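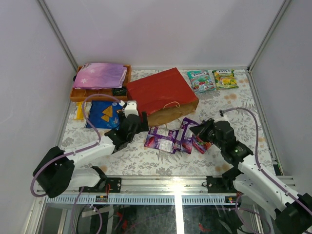
Figure 4. Snack packets, a compartment tray and a red paper bag on a printed tabletop.

3.2 Packing the snack bag

Of all the small household jobs we looked at in the Mirness study, packing snacks is the one we grew fondest of, perhaps because everybody has done it at a kitchen table in a hurry and has a private opinion on how it ought to go. Figure 4 gives an idea of the mix: a blue bag with chips on the front, a narrow yellow packet, a folded pink and purple sheet or bag lying over much of the wooden tray, and the red paper bag on its side with its twisted handle. A paper bag of this kind creases easily and likes to fold in on itself, and we came to think of its opening as the hardest part of the job (the packets, bless them, are fairly forgiving). Our notes cover 56 packings, and in 8 of them the bag was set upright before anything went in. Narrow packets such as the yellow one tended to slide down the side, while puffier ones stayed near the top, much as they do in the grocery bags described in the earlier Belten report.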